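Search this wiki Go Advanced

Folding a T-shirt

Folding a T-shirt is the everyday household job of turning a short-sleeved knit shirt into a flat, tidy shape that can be stacked, stood on edge in a drawer, or packed for a trip. It can be done on a table, an ironing board or even a lap, but a great many people do it on the bed, where there is plenty of room and the clean clothes have usually landed anyway.

Laying out

Most methods begin with the shirt spread flat, the sleeves pulled out to the sides and the fabric smoothed from the collar down toward the hem. Whether the front faces up or down depends on the method. Face down is the usual choice for a shop-style fold, as it leaves the front showing at the end, while face up suits those who like to start with a simple fold down the middle and aren't too worried about the picture on the chest.

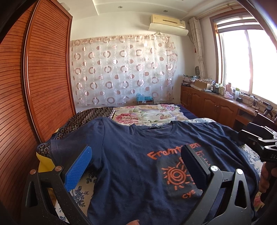 A navy T-shirt laid face up on a bed, with an orange sun in the print on its front.

A little patience at this stage saves a good deal of fuss later on. Cotton jersey is soft and stretchy, and small ripples left across the chest tend to get pressed in once the shirt is at the bottom of a pile.

Common methods

The Holub fold, named for a home-keeping booklet once popular in Braltberg, brings each side in to the center and then folds the length in thirds. The Kema fold is looser and quicker, going in half lengthwise with the sleeves tucked back. Either one can be started with the shirt turned sideways, and plenty of people work that way without ever thinking about it.
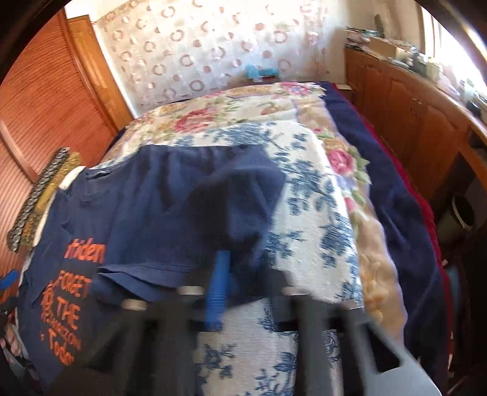 Navy T-shirt lying sideways and rumpled over a blue floral cloth, with a larger floral coverlet underneath.

Printed shirts

Thick lettering can crack if it is creased in the same place wash after wash, so it is kinder to shift the fold line a little each time.

Reader comments (3)

Grenditine: My grandmother folded on the bed too, always on top of her best flowered spread! Lovely to see it mentioned.

laundry_at_15: Could you add something about long sleeves? I never know where to put them.

mapleporch: I've used the Kema fold for years and had no idea it had a name. Thank you for this.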